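# Product Review: Trarnitz Two-Tier Shelf Unit

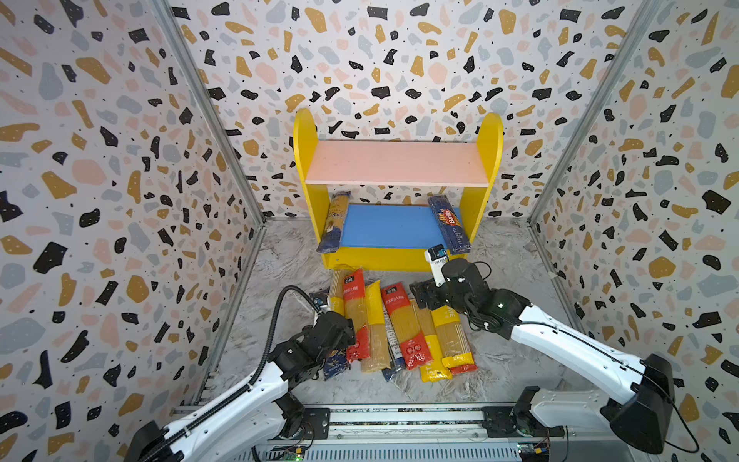

*The Trarnitz unit in yellow, with pink and blue boards, during the dry goods trial.*

January 26, 2025

The Trarnitz two-tier shelf unit was submitted for review by its distributor, Skaltanetti, as a compact storage option for pantries and small shared kitchens. The assessment was carried out by Asabe Igwe and Obinna Adeyemi, using packaged spaghetti from several brands as the principal load.

**Construction.** The side panels are rounded at the top and leave no sharp corners at hand height. Assembly required 11 minutes and no tools beyond the key supplied. The boards locked firmly into the panels, although the printed instructions do not state which board belongs on top. The reviewers placed the pink board above and the blue board below. Either order is possible.

**Use with dry goods.** Long pasta is awkward to store upright. Packages set at the ends of the lower board can rest against the side panels, and in this position they remained standing throughout the trial. Soft packages placed toward the middle had no such support and tended to slide. Buyers who intend to fill a whole board with spaghetti should consider a divider, which Skaltanetti does not currently offer. Boxed goods and jars presented no difficulty.

**Cleaning.** The surfaces wiped clean with a damp cloth. Fine crumbs collected behind the base strip at the front, and the unit had to be moved in order to remove them.

**Comparison.** The Radik shelf, reviewed in June, has a small lip on each board and holds soft packages more securely. It is also heavier and is sold only in gray.

**Rating.** The unit is recommended for light pantry use and received a score of 8. The missing divider and the unclear instructions accounted for the deductions. Questions regarding this review may be directed to Ekene Ibrahim.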